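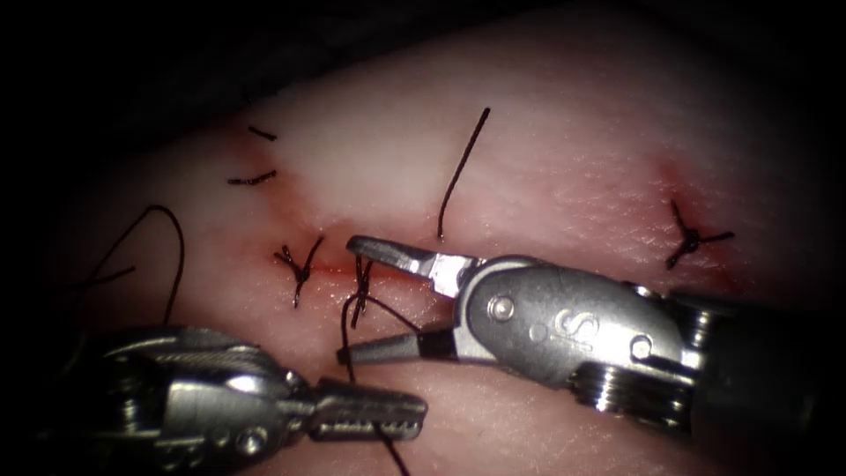
Suture practice on one of the pink pads, with a tied knot on the right and the short red cut, stitched across, to the left of it.

Suture Pad Project: August update for Horacio Bravo

Hi Horacio,

I owe you a proper update, so I'm putting the kettle on and writing this in one go. You asked for what we've spent, what we've learned, and whether the pads are any good. I'll start with the pads because that's the part I like talking about!

We're now on our third recipe. The first batch from Pongsiri was too stiff (you felt it yourself at the spring visit, it was like sewing an eraser) and the second tore if you looked at it wrong. The current one has some give to it, and the surface has picked up fine little creases that I'm very happy with. A knot pulled snug sits down into the pad a bit instead of perching on top, and our trainees noticed that before I did.

The color is where I've been fussing. We wanted a pale pink base with patches that vary, so people have to look at what they're stitching and can't treat it like a sheet of craft foam. You can see the whitish area up above the cut, and the redder, bruised-looking part on the right where the thread goes in. I'd like the next pour to blend a little more gently between the two. Stekham thinks they can do that at the same price, but they've said that before about other things, so I'm waiting to see a sample.

Cuts and thread. We've settled on short, thin incisions for the beginner sessions. Long ones looked impressive and wore everybody out. Black thread stays, since it shows up so well against the pink and an instructor can judge a knot from across the table. I tried a paler one for a morning and we were all squinting by ten.

Now the numbers. We ordered 400 pads through Trerkari and the last boxes came in at the start of the month. Of those, 13 went back because of bubbles near the surface, and they replaced every one without an argument, bless them. A pad lasts almost 40 stitches before the old holes start running into each other. My original proposal was more hopeful than that, I know. It means we'll go through the stock faster than planned, and I'd rather tell you now than in the winter.

There are 2 things I'd like your okay on. The first is moving what's left of the travel money over to supplies, which covers the faster wear and leaves the total where it is. The second is the curved mounting block from Hirar. A pad lying flat is fine for learning a knot, but once it curves away from you the angle of every bite changes, and people who breezed through the flat exercise slow right down. I've been using a borrowed block and I really don't want to give it back.

What hasn't gone well: the storage. The pads pick up dust like crazy, and we left one box open by the window and they all went tacky along one side. They live in closed tubs now with a sheet between each layer. I also never finished the scoring guide I promised you. I have a draft covering spacing and knot position, but the instructors can't agree on how harshly to mark a loose tail, and I've let that argument go on much too long. I'll make the call myself and send you the thing.

Next up is the new color sample, then a set of pads with a deeper cut so we can try closing in layers. If you're free to come by while that's going on, please do, mornings are best and there's usually coffee until eleven. The receipts are in the shared folder under supplies. The shipping one from Trerkari is in there twice, please ignore the second copy.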